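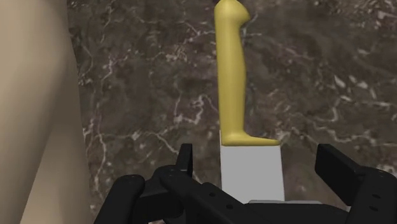 Can a machine put away the kitchen knives yet? My neighbor Fongchan asks me this every March, when we both clean out our drawers, and my answer is still "sort of, dear, but keep your own hands in practice." Picking up one knife from a bare counter is the easy bit. A crowded drawer, or a sink full of suds, is another matter entirely!

So, for those of us still doing it by hand – lay knives flat, well back from the counter's edge, with all the handles facing the same way. Wash them one at a time and dry from the spine toward the edge. I have some 12 knives and use 3 of them, so the rest live in a block up on the shelf (I really should give a few away).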